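Building a Hand-Held Gripper Pair -- Session 3 Notes
Rumanville Shared Workshop
Instructor: Melquiades Carrillo

We use cookies to remember your settings and count visits. By continuing you accept our cookie policy. Accept | Settings

Bring the linkage parts you printed or cut in December. If a link has warped, cut it again before class. Sanding a bent one flat takes longer and the hole ends up off center.

1. Linkage

Dry-fit both fingers before you press in any eyelets. Each finger should swing through its full travel without touching the block. If it rubs, file the finger and leave the block alone. Press the eyelets in with the bench vise and a scrap of hardwood -- a hammer will split the rounded end.

Check for side play at the tip. A little is fine for boxes and bottles. For cloth it matters more, as the tips have to meet along their whole edge to hold a single layer.

2. Cable

Leave a service loop at the wrist. The loop should be long enough that you can turn your hand palm up and palm down without feeling a pull. Tape it first, work with it for a while, then tie it down. Two of the Gancombe builds had to be rewired last term when the cable was tied too short.

3. Logging

Name your runs with your bench number and a running count. Delete nothing during the session. The practice set on the Dandeo drive has 219 runs, and 136 of those are cloth. Look through several before you start your own.

4. Cloth work

Start with a small towel, then go to something thin. Sheer fabric shows up problems that a towel hides: the tips close on two layers, or the cloth bunches against the block. Go in at a low angle and lift slowly.

Ginkgo-print fabric, at the table and close to the gripper:

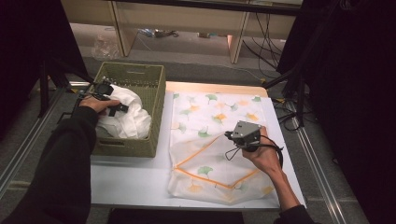
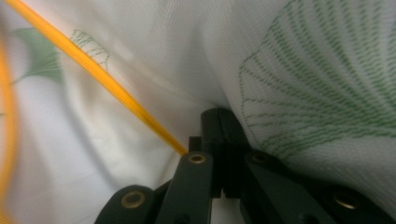
For next time, fold the same piece of cloth ten times and write down where each grip slipped. Note the layer count as well. Chapter 4 of the Nyberg handout covers fingertip pads, and you will need it for Session 4. Pad material is in the drawer under the drill press. Sign for what you take.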